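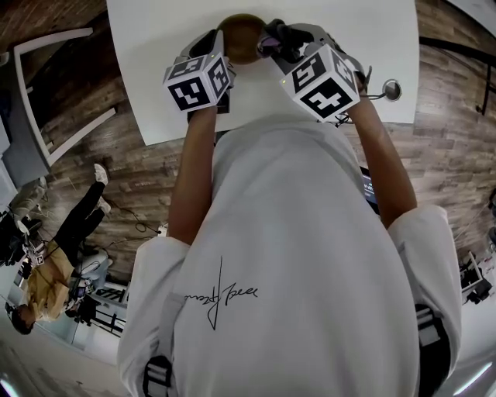
Demonstration Operators and Shift Leads – Plevimau Handling Floor

Posted 24 Aug 2018
Location: Plevimau site, second floor
Openings: 6
Start: September
Employer: Kernano

Background

Kernano packs and kits small goods for other companies. Most of that work has been done by hand at benches, with orders read off a screen. Over the past year part of the kitting line has been moved to robot arms running control software from Zureo. The arms handle boxed goods well. They handle round, soft or irregular goods poorly, and these are the goods that make up the larger share of what the site ships.

The method now in use is to have people do the handling themselves, with hand-held grippers, and to record the motion. The recordings are used to train the arms. This work needs steady hands, patience and a good record of what was done. It is a different job from packing, and it is being staffed as one.

The positions are open to current bench packers at Plevimau and Hou and to outside applicants. Internal applicants are considered first for four of the six openings.

The work

A demonstration operator stands at a table wearing a shoulder harness and holds one gripper in each hand. Marker cubes on the grippers allow their position to be tracked. The operator is given a task card, an object set and a number of repetitions. Typical cards at present:

Pick up a round object with both grippers and place it in a tray.
Pass an object from the left gripper to the right without setting it down.
Turn an object until a label or mark faces up.
Sort a mixed set into two trays by size.
Recover an object that has rolled away from its start position.

A repetition counts if the object ends where the card says it should and the markers stayed in view long enough for the recording to be usable. Dropped objects are logged as drops and kept. Operators are not marked down for drops. They are expected to log them correctly.

The floor target is 200 accepted repetitions per operator per shift. This figure was set from trial shifts and will be reviewed when the new group has finished training. It does not affect pay.

Duties, demonstration operator

Set up the table according to the task card and clear it afterward.
Check gripper fingers for wear and replace pads when needed.
Confirm that both grippers are tracking before the first repetition.
Carry out repetitions at a natural working speed. Slow, exaggerated motion is not useful.
Log drops, restarts and any object that was damaged or swapped.
Keep cables clear of the walking area.
Report pain or numbness in the hand, wrist, neck or shoulder on the same shift.

Duties, shift lead (one of the six positions)

All of the above for half the shift, and in addition:

Assign task cards and rotate operators between tables.
Review a sample of the day's recordings and reject unusable ones with a stated cause.
Pass along operator comments to the robot line in writing.
Train new operators.

Hours and rotation

Shifts are eight hours, day shift only, with a paid lunch period. Time in the harness is limited to 30 minutes at a stretch, followed by a break from the grippers of at least the same length. During that break the operator sets up tables, reviews recordings or works on the robot line. The limit applies to everyone, including those who would prefer to continue. It came out of the trial shifts, where operators reported tired forearms well before they reported being tired in general.

Operators spend one shift in every five on the robot line, watching the arms run tasks that were trained from the floor's recordings. Clearing jams is part of that shift. So is writing down what the arm did wrong in plain terms, for example "lets go too early" or "pushes the object before closing."

What changes for bench packers

Several questions were raised at the staff meetings at both sites. The answers are given below so that all applicants have the same information.

Pay. Packers who move to the floor keep their present hourly rate and seniority and receive the demonstration supplement on top. The supplement is paid for all hours worked, in or out of the harness.

Return. Anyone who moves may go back to the bench within the first 800 hours, at the same rate as before, without giving a reason. After that a return depends on open positions.

Bench positions. The number of benches at Plevimau will go down as the arms take over more of the kitting. The company has committed in writing to make no layoffs at either site through the end of next year. It has made no commitment past that date, and applicants should read this notice with that in mind.

Recordings. The recordings show hands, grippers, the table and, at times, parts of the room and other people in it. They are used for training the arms and for checking recording quality. They are not used for attendance, discipline or the pace of individual work. Operators may view their own recordings on request.

Credit for ideas. Changes to task cards that come from operators are entered in the card history with the operator's name, unless the operator asks for it to be left off.

Requirements

Able to stand for most of a shift and use both hands through a full range of motion.
Able to read task cards and write short, clear notes in English.
Comfortable wearing a harness over normal work clothes.
Six months of packing, assembly, kitchen, sewing or other steady hand work. Paid or unpaid experience is accepted.

No programming knowledge is needed. Left-handed applicants are welcome – the present group is mostly right-handed and the recordings show it.

For the shift lead position, previous experience training others is required.

Training

New operators have two weeks of paid training. The first week covers the grippers, setup and logging. The second is spent at the tables with an experienced operator, with no repetition target.

How to apply

Send a short letter stating which position you want, your present job and any limits on your hours. Internal applicants may use the transfer form at the Plevimau or Hou front desk and do not need to attach a work history. All applicants who meet the requirements will be invited to a one-hour paid tryout at a table. The tryout is judged on setup and logging as well as handling.

Questions about the work itself go to Jinfeng Xie, floor supervisor, Plevimau. Questions about pay, the supplement or the return option go to the personnel office at either site.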